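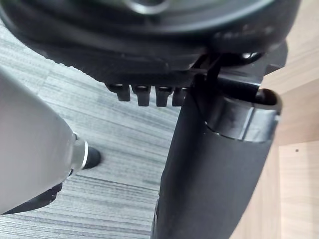

Zolwood is a shared workshop, and inside it four of us are building and teaching a humanoid robot in our free time. We are now looking for two more people to join the build until the summer. The robot must learn to work in an ordinary office corner, and an ordinary office corner is full of difficult places. The wrist camera gives us views such as the underside of a desk chair, where the lever, the bracket and the black column are all very close to the tip of the finger. We want to write software which knows what is safe to touch in such a place and what is better to leave alone.

The project has the name Sulemana. Iddrisu Boateng takes care of the arms and the wiring, Amerley Gyamfi takes care of the camera software, Kwesi Laryea makes brackets and covers, and I keep the plan and the budget. None of us is paid for this work. We meet on two evenings in the week and on one longer day when people can come. 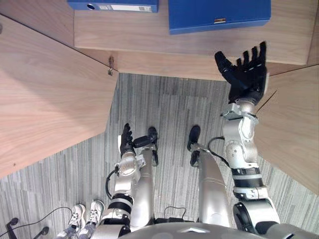 WHO WE ARE LOOKING FOR

Place 1: Motion and control. You have already programmed an arm or a mobile base, also if it was only a small one at home. You will work on reaching in narrow places, mostly between the desk panels, where the robot has little room for its elbows. Python is necessary. C++ is welcome. You should have patience for cables, as they lie on the carpet and somebody must always think of them.

Place 2: Operator and note keeper. You do not need to program. You will stand beside the robot during the trials, start and stop them, and write down each attempt in our log. At present the log has 213 attempts, and 203 of them have complete notes. The other ten are a good explanation of why we need you. A calm character and readable English are enough.

For both places you must be at least 18 years old and wear closed shoes in the workshop. We will show you the stop procedure before you do anything else.

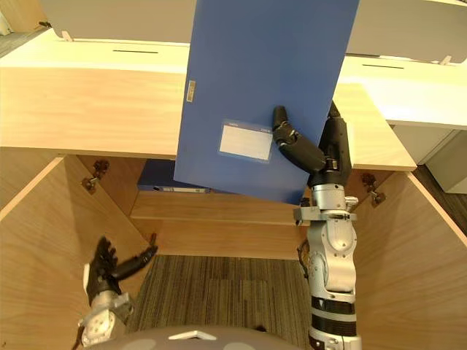
Our main task for this season is the filing cabinet. The robot should take a box file from the desk, bring it to the cabinet and leave it on the correct shelf, and later do the same in the other direction. We chose the blue box files because they are large and flat and they do not forgive a weak grip. The thumb has to press on the front, next to the label pocket, while the other fingers hold behind the edge. A second file lying flat on the shelf makes the task harder, and the hinges on both side walls are one more thing to keep the hands away from. The new members will work on this task from the first week.

WHAT WE OFFER

- Your own key to the workshop after the trial month
- Use of the printers and hand tools, without a fee
- A share of the parts budget, which is 400 dollars for each member
- Your name on everything we publish about the build

We can not offer a salary or pay your travel.

HOW TO APPLY

Please write one page about something you have built or repaired, and what went wrong with it. A formal resume is not needed. Leave your page through the contact form of Zolwood with the word "Sulemana" in the subject, not later than 27 April 2020. Lamisi Bonsu reads all the messages and will answer each of them. We will then invite you to a talk by video, which takes half an hour.

Nii Osei
Project Sulemana, Zolwood shared workshop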